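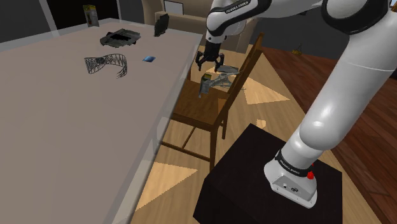
Sim arm reaches the chair but knocks the container over — student project

Posted by Kiros Tamiru, October 6, 2020

Our robotics class has to pick up a small container from a chair seat in simulation and set it on the table. The arm gets above the seat fine. On the way down it hits the container in most runs. We logged 56 attempts and 8 were clean picks. Gripper opens fully before it moves down. Is this a planner problem or a mesh problem? We hand in at the end of the term.

Zofia Jabłońska

Check your collision meshes first. Scanned objects often get a convex hull that is much bigger than what gets drawn, so the fingers touch something that looks like air. Turn on the collision view and compare. If the hull is too big, swap in a plain cylinder. The chair needs the same check — a hull around a whole chair fills in the space over the seat.

After that, add a pre-grasp pose straight above the object and come down in a straight line at low speed. My team did this in September and most of our bumps went away.

Jacobus Mkhize

Had the same thing in our club. Lowered the time step and it got better, don't know why.

Maarten Mulder

What Zofia said. Also log the contact pairs, then you'll know which finger touches first.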